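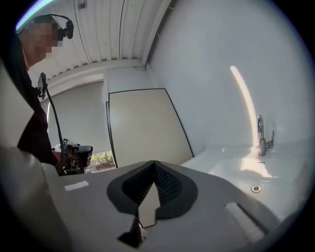
August 22, 2024

OK, the free water test people are back in Clellwood, and they have my street on their list again. I said last time I'd write up what happens when you let them in. So, a thread.

Some background for anyone new. A company called Skaststead goes door to door with a tote bag and offers to test your tap water for nothing. The test ends in a pitch for a whole-house filter called the Karkevum. The price on the sheet they left me was $800 down and $50 a month. The sheet doesn't say how many months. I looked on the back too.

Before anybody yells at me: I have no problem with water filters. I own one. It's a pitcher and it lives in the fridge and it makes the water taste less like a swimming pool. My problem is with the test.

The guy was polite. Clipboard, company polo, shoes off at the door without being asked. He filled two glasses, one from my tap and one from a bottle he'd brought with him, and put a little gadget with metal rods into each. My glass went brown and lumpy. His stayed clear. Then he went quiet and let me look at it.

It's a good show! My mother would have signed on the spot. But the gadget runs current through the water, and if the rods are iron, the iron comes off and you get rust. The brown stuff is mostly the rods. It wasn't sitting in the tap water waiting to be found.

His bottle stayed clear because purified water has almost no minerals in it, so it barely carries a current. Put a pinch of table salt in that "pure" glass and it'll go ugly too. I asked if we could try that. He said he wasn't trained on salt.

Second act was a pen-shaped meter that gives you a number for dissolved solids. Mine was higher than his bottle. Well, sure. Calcium and magnesium are dissolved solids. So is whatever gets added back to a lot of bottled water to make it taste like something.

That pen can't tell you which solids. It can't tell you if there's lead in there, and lead is the thing you'd want to know about in a house as old as mine. A scary number on that pen can be fine water, and a nice low number can be water I wouldn't give to a kid.

Third act: drops that turn yellow. Those are for chlorine. Yes, there's chlorine in it. The utility puts it there on purpose and says so in the report they mail out. He said "so you're basically drinking bleach" and I said the dose matters, and he wrote something on the clipboard.

I asked to keep a copy of my results. There wasn't one. The results were a worksheet he'd filled in by hand, and it went back in the tote. So if you're wondering what the free test tells you that you can look at later, I've got a sales sheet and a fridge magnet.

To be fair (I'm trying), our water is hard. You can see it on the kettle and my shower head spits sideways. A softener would help with that. But scale on a kettle is a nuisance, and the pitch kept sliding from "this is bad for your appliances" to "this is in your body" without ever stopping to show me how it got from one to the other.

I called Tiburcio Ibarra, who redid our upstairs bathroom and has never once tried to sell me something I didn't need. He hadn't heard anything good or bad about the Karkevum itself. What he wanted to know was who changes the cartridges, what they cost, and whether you can buy them from anyone else. I had no answer to any of it. Neither did the sheet.

He also said to ask for the certification number and what exactly it's certified to take out. A filter can be certified for taste and smell and do nothing at all for metals. "Certified" by itself on a brochure is just a word.

So I emailed Skaststead with those questions. Reply came seven days later. It thanked me for my interest in cleaner living and offered me a time slot for another free test.

Wrote back. Asked again, same questions, nicely spaced out so they'd be easy to answer one at a time. Still waiting on that one.

What I did instead: got a sample kit from a state-certified lab. You fill the bottle first thing in the morning before anyone runs a tap, you follow the instructions, you send it off. Cost me less than one month of the Karkevum. What you get back is a page with names and amounts on it, and the limits printed next to them.

Mine came back hard, boring, and under the limit on everything they tested for. I'm not posting it as proof that Clellwood water is fine. It's my kitchen tap on one morning. Your pipes are your pipes. If you've got an old service line or you're on a well, please get your own done and ignore me.

Mio Sekiguchi down the block did sign. She said it was OK to mention. She called me in March, a few weeks after her install, and she likes it: softer towels, better tea. I've had the tea. It's good tea. I'm not going to tell her she's imagining it.

But when I asked what the test had found at her place, she said "it went brown." Same glass of rust. She'd been told it was her pipes. She spent a while worrying about what her grandkids had been drinking, and that's the part that makes me mad, more than the money.

She's also still trying to find out how long the monthly payments run. The contract sends you to a schedule and the schedule wasn't attached. If anyone from Skaststead reads this, attach the schedule.

A few people at Makokha this morning told me I'm being too hard on a kid with a clipboard. Maybe. He probably believes it – I'd guess someone showed him the brown glass on his first day and he was as shocked as anybody. I don't blame him much. Somebody picked those rods, though.

Replying to a couple of you here so I don't do it over and over:

Yes, you can back out of a lot of door-to-door sales within a few days. The rules vary and there are exceptions, so read the cancellation page in your own contract tonight, and put it in writing. A phone call to the rep doesn't count for much.

No, I won't recommend a brand. I don't know enough. Find out what's in your water, then look for something certified for that one thing. If the answer is "nothing much," buy a pitcher, or don't.

And no, the utility isn't paying me, lol. I've got my own fight with them over a meter reading and that's a whole other thread.

If they knock and you feel like letting them in, ask to do the brown glass test on the bottled water with a little salt in it. Use your own salt. Tell me what they say.

Edit: someone asked what the magnet looks like. It's a water drop with a smile. It's holding up my lab results.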